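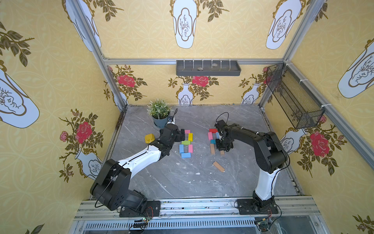 Nuvonville Early Learning Service
Block Play in the Classroom: Speaker Notes
Presenter: Henrike Steinbach

Opening (slide 1)
Welcome the audience and thank Blair Skinner for the invitation. State that the session concerns colored wooden blocks for children aged three to six, and that questions will be taken at the end.

Slide 2. Current holdings
The service owns 663 blocks across its classrooms. Of these, 121 are plain natural wood. The remainder are painted. Staff should keep painted and natural pieces together in one bin, as children combine them freely.

Slide 3. Outlines and enclosures
Explain that many children set blocks end to end to enclose a space before they build upward. Ask the audience to recall a recent case. Pause for two or three replies.

Slide 4. Table or floor
Table work suits small blocks and pairs of children. Floor work requires a flat rug and a clear border. Mention the Zitham classroom, where both are offered each morning.

Slide 5. Putting away
Allow ten minutes. Children sort by length first, then by color. Chipped pieces go to the office for sanding.

Handout: order form for replacement blocks, due in April. Refer budget questions to Blair Skinner.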